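Fourteen Towels
by Abdelkrim Sqalli
20 April 2020

The job at Skernero was folding. They paid by the shift, and a shift was 33 good folds, however long that took. You sat down, picked up the grippers, one for each hand, and folded a cloth on the seat of an office chair while the cubes on top told the computer where your hands were.

Saber had been there since November and was training me. He was up to 637 folds and he didn't like talking during one.

"Slower," he said. "It can't learn a snatch."

I let go and started over. The jaws had no feeling in them. My mum taught me to fold at the laundromat on Hunen Street, and she did it by the corners, without looking. With the grippers I had to look at everything. I'd find an edge, lose it, find it again. Saber said that was fine as long as I finished. The ones you dropped went in the bin and you weren't paid for them.

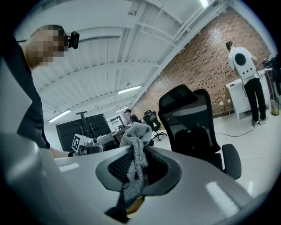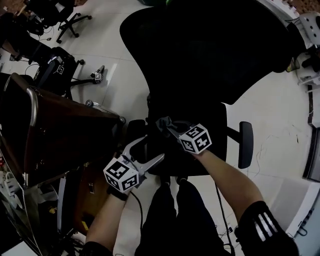 Working with the grippers at Skernero.

By lunch I had six. Saber had 14, and he'd eaten.

"Who's it for?" I asked him.

"Fuda. They do hotels."

"And the laundromats?"

He wiped down his grippers and put them on the floor. "Didn't ask."

I went back to my chair. I thought about doing the next one badly, a crooked fold with one corner tucked under, and whether a machine in a hotel basement would do it crooked for years. Then I picked up the cloth and did it the way Mum does, corners first, smoothing it with the flat of the jaw at the end. She always did that. It doesn't make the fold any better.

Saber was watching my screen.

"What's the bit at the end?"

"Habit," I said.

"Leave it in," he said. "Do them all the same."

So I did.

Comments

prairie_dot: My nan did the smoothing thing too. Good story.

K. Wills: Would have liked more about the mum.

tomasz88: Did he get his 33?

Contact | Copyright the author | Back to top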